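Vornisstead dining room to reopen with charcoal kitchen and fewer seats
1/10/25
By the food desk

The restaurant in the former grain store at Vornisstead will reopen under a new name, Flerkard, after closing in May for a kitchen rebuild. The operator, Groltance, has replaced the gas range with a charcoal grill and a wood oven, and has cut the menu to match what the two can hold at service.

The old kitchen ran on a six-burner range, a flat-top and two deep fryers. All of it has gone. The grill is a single unit with three height settings, worked by hand wheel, and the oven sits to its left against the rear wall. Extraction was the expensive part. Solid fuel needs a separate flue from gas equipment under the building's permit, and the new duct runs through the upper floor to the roof, which cost the restaurant its private dining room.

Groltance put the job at $700 a square metre for the kitchen alone, not counting the flue. The dining room has had new lighting and acoustic panels on the ceiling, a response to complaints that conversation was difficult once the room passed half full.

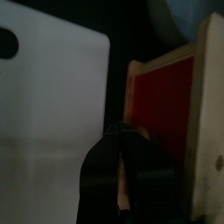 The menu is based on the cooking of the river plains, with fish and pork at the centre. Carp is split, salted for three hours and grilled skin side down at the highest setting, then dropped to the middle setting to finish. It is served with garlic sauce and cornmeal. Pork neck is cooked in one piece and sliced to order. The oven handles bread in the morning, beans and stuffed cabbage through the afternoon, and flatbreads at night while the floor is at its hottest.

Flerkard will offer seven mains, down from 22 under the old name. Sides are charged separately. A soured soup of the day comes with bread and a pickled pepper, and can be ordered in a half portion. Vegetarian dishes are limited to the beans, a smoked eggplant plate and a mushroom stew. Diners with a wheat allergy are asked to call ahead, as flour is used on the oven floor throughout service.

Fish comes from one supplier, Radu, which farms carp and trout in ponds north of the town. Deliveries are whole and on ice, and the kitchen does its own scaling and filleting. When the ponds freeze over, trout will come off the menu and carp will be served from tanks the supplier keeps indoors.

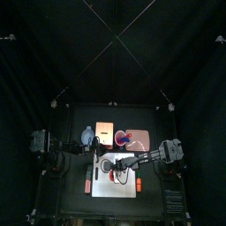
According to a reader writing under the name Millrace, the shorter menu will be welcome but the price of sides will not. The old restaurant put potatoes and cabbage salad on the table with every main, the reader wrote, and a family of four could eat without adding to the bill. Millrace also asked whether the lunch plate would return.

The lunch plate will return in a reduced form. It will consist of soup, bread and one grilled item chosen by the kitchen, at a fixed price, and will be served until 2:30 p.m. There will be no substitutions. Potatoes will be included at lunch only.

The wine list has been rebuilt on similar lines. The restaurant held 2000 bottles before the closure, most of them imported reds that sold slowly. Part of the stock was sold at auction, and the list now leans on dry whites and light reds that suit smoked and acidic food. House wine is poured from the tap in quarter, half and full litres. Plum brandy is available by the small glass, chilled or at room temperature. Corkage is allowed at lunch.

Service has also changed. Orders are taken at the table and sent to the grill on paper dockets, colour-coded by course. The grill cook calls plates in the order they come off the heat, so dishes for one table may arrive a few minutes apart. Staff have been told to explain this when taking the order. Parties of more than eight will be served from platters and asked to choose their mains the day before.
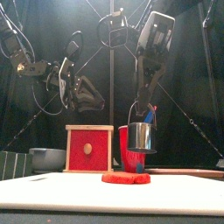
Seating is by booking for dinner and walk-in for lunch. The bar along the front windows is kept for walk-ins at all hours and serves the full menu. Bookings are held for 15 minutes. The dining room is on street level, with a ramp at the side door, and the accessible washroom has been moved from the rear corridor to beside the coat racks.

Charcoal is lit two hours before each service, and neighbours on the lane behind the building had raised concerns about smoke. The flue has been fitted with a spark arrestor and a water-mist filter, and the permit limits lighting to after 9 a.m. The filter is to be inspected quarterly during the first year. Deliveries of fuel will be made through the front loading door, as the lane is too narrow for the truck.

The patio will stay closed until spring. It needs new paving where the old grease trap was dug out, and the heaters were removed along with the gas line. Gift cards issued under the previous name will be accepted at full value for food and drink, though not for corkage.

Last updated: 4:40 p.m.

Contact us | Copyright Vornisstead food desk. All rights reserved. | Back to top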